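Jardine Public Library to Lend Household Goods Beginning in November

August 13, 2018

The Jardine Public Library will begin lending household goods to cardholders in November, under an agreement approved this month with the neighboring town of Murnico. The new service, to be known as the Drernolo Lending Room, will occupy the former periodicals area on the ground floor of the main building and will be open during regular library hours.

Residents of both towns will be able to borrow kitchenware, hand tools, folding furniture, sewing equipment, and children's playthings on the same card they now use for books and films. No membership fee will be charged. Each household may have two items on loan at one time, and the standard loan period will be 14 days.

The library first considered the idea after a survey of cardholders, to which 1,000 households replied. Respondents were asked which services they would use if the periodicals area were given over to another purpose. A lending collection of household goods ranked first, ahead of additional study tables and a second public meeting room. Many of those who replied wrote that they needed certain articles only once or twice a year and had no place to store them.

Current newspapers and magazines will remain available. They will move to the shelves beside the reference desk, where seating has been rearranged to make space for readers. Back issues more than a year old will be kept in the lower level and brought up on request.

Preparation of the room began in June. The old magazine racks have been taken out and the walls painted. Deep shelving for larger goods will be delivered before the end of September, and a service counter will be built along the wall nearest the parking lot entrance, so that borrowers with heavy articles will not have to carry them through the reading room. The door at that entrance is being widened as part of the same work. Patrons are asked to use the front entrance until the door is finished.

The opening collection will be made up of purchased goods and donations. Electrical appliances will be purchased new. Donated goods will be accepted at the parking lot entrance during the month of September and should be clean, complete, and in working order. The library cannot accept car seats, cribs, mattresses, helmets, or anything powered by gasoline. Receipts will be provided to donors who ask for one at the time of delivery.

Every article will be inspected before it is placed on the shelves and again each time it is returned. Plates, cups, and serving pieces will be washed on the premises between loans. Soft toys will be laundered and set aside for one full day before they are lent again. Borrowers are asked to return goods clean, but they should not attempt repairs — a damaged article should be brought to the counter with a note of what happened.

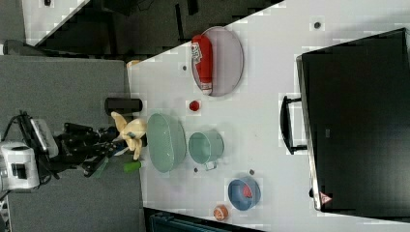 COMMUNITY SERVICES

Under the agreement, Jardine will provide the room and the staff, and Murnico will contribute to the purchase of goods and to the cost of insurance. The agreement runs for two years and may be renewed by a vote of both town councils. Murnico residents who do not yet hold a Jardine card may apply for one at either town hall with proof of address.

Goods may be reserved in person or by telephone. Reserved articles will be held at the counter for two days, after which they will be offered to the next household on the list. Online reservations are planned for a later date, once the catalog has been set up to show photographs and measurements for each article.

Fines for late return will follow the schedule now used for films. The charge for a lost or badly damaged article will be the cost of replacing it, up to a limit of $80. Borrowers under 18 will need the signature of a parent or guardian, and power tools will be lent only to adults who have signed a safety form at the counter.

Delivery to the home will be offered to residents over 70 and to those who are unable to visit the library for reasons of health. Requests for delivery should be made by telephone at least two working days in advance. The service will use the van that now carries large-print books, and its route will be extended to include the east side of Murnico.

The name of the room was taken from Drernolo Hall, which stood on the site before the present library was built and for many years lent tables, benches, and dishes to families in both towns for weddings and funerals. A ledger of those loans survives in the local history collection and will be displayed near the counter when the room opens.

The shelving is being supplied by Jukamance, which also fitted the children's reading room. The reading room will stay open throughout the work, although some noise should be expected in the mornings. Story hour will be held in the upstairs meeting room until the shelving has been installed.

Borrowing rules and the list of goods accepted for donation are available at the circulation desk and at both town halls. Written comments on the rules may be left at the same locations through the end of September.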